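Pludthorpe Allotments and Hall – water and heating meeting
Minutes, September 23, 2025 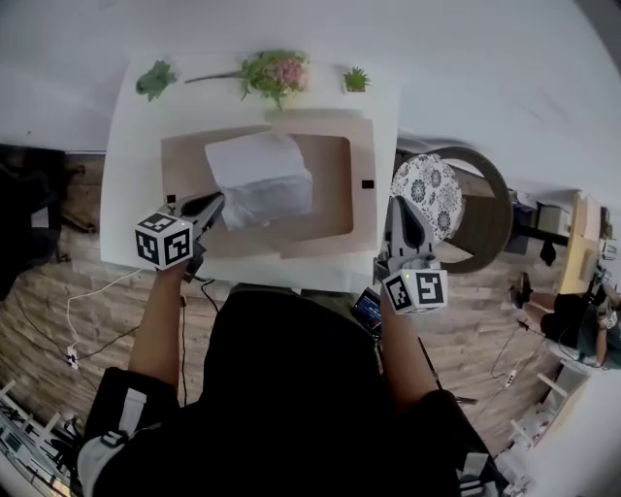 Present: Georges Rawashdeh (chair), Stamatia Ververidis (notes), Mansour from Walo Heating, most of the hall users. Apologies as per the sheet. Started a bit late, key trouble.

Minutes of the May meeting. Agreed. One correction, the stopcock is in the side passage, not under the stage.

1. Boiler
Still losing pressure. Georges topping it up every couple of days, which he says he is happy to do but not all winter. Mansour had a look before the meeting. Thinks expansion vessel, might also be a weep on the pipe behind the kitchen units. Can't say for certain without taking the kickboard off. Price for the visit £95, parts on top. Agreed to go ahead. Question from the floor about whether a new boiler would be cheaper in the long run – Mansour said it has years left in it if the system is cleaned out. Georges to let him in.

2. Radiators, small room
Cold at the bottom. Sludge most likely. Power flush quoted at £436 for the whole building, inhibitor included. Long discussion. Stamatia asked if just the small room could be done, answer was yes but you would be moving the muck about. Some felt we should wait for the boiler result first. Put to a vote, waiting won. Back on the agenda next time.

3. Ladies' toilets
Left hand cistern running on. Filling valve replaced once already. Georges thinks limescale. Walo can do it same visit, no extra call out. Agreed. Seat also loose, Georges has a spanner.

4. Hot water at the kitchen sink
Complaints that it takes ages to run warm and then comes too hot. Thermostat on the small heater has been turned up by someone, please leave it alone. Mixer valve suggested. Mansour to include a price in writng. In the meantime a sign above the sink. Stamatia to do the sign.

5. Outside tap and standpipes
Sterkby side tap dripping all summer. Washer done, still drips, seat probably worn. Whole tap to be changed for one with a check valve, as the old one hasn't got one and should have. Standpipes on the plots to be turned off and drained down before the frosts. Last year 2 of them split. Plot holders to be told to fill butts first. Request to leave the one by the gate on – no, same pipe.

Lagging: what's there is falling off. Georges to get more, the thick sort. 12 lengths should do it.

6. Drain by the back door
Slow again. Rods went through OK but it backs up when the dishwasher empties. Grease. Reminder to all groups, fat goes in the tin and not down the sink. If it blocks again we ask Walo for a camera survey. No spend agreed tonight.

7. Water bill
Higher than last time. Could be the tap, could be the cistern, could be both. Stamatia to read the meter last thing at night and first thing in the morning when the hall is shut and report back. Meter lid is very stiff, take a screwdriver.

8. AOB
Who has the radiator bleed key. Not found. Georges to buy another and tie it to somthing.
Frost stat in the loft, does it work? Mansour to check when he is here.
Cups left in the sink after last booking. Noted.

Actions
Georges – let Walo in, lagging, bleed key, toilet seat
Stamatia – sign, meter readings, note to plot holders
Mansour – boiler visit, cistern, prices for mixer valve and outside tap

Next meeting to be fixed once the boiler has been looked at. Closed 9ish.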